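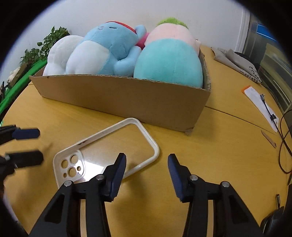
Week 6: Grasp planning in clutter

Last time we left our planner stuck on soft objects, so let's pick up there. Plush toys are rough on perception! Depth gets noisy on fuzzy fabric, two toys touching often come back as one blob, and the mask leaks into the cardboard (mine did it all through October).

In Skilow the grasp node samples 600 candidates per cloud and drops anything scoring under 41. Leave those alone for now and play with the approach angle first, you'll learn more from it.
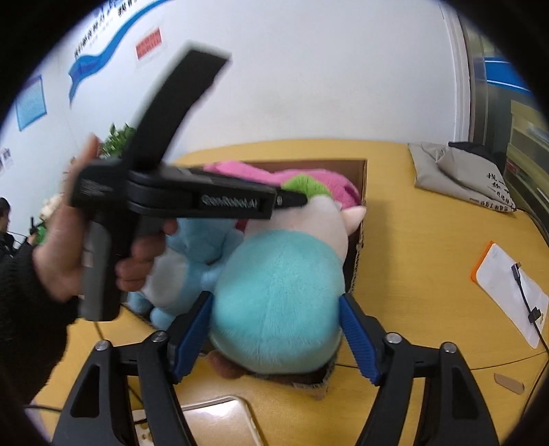 Fig. 6.2: Two grippers at the toy box, one held in a hand.

With two grippers, please run the collision check on both jaws, fully open. I forget this every year.

For lab: load the Skanham log, segment each toy, and plot your top 88 grasps. Bring the plot even if it's ugly (mine usually is). Reading is the Saxena handout, first half only.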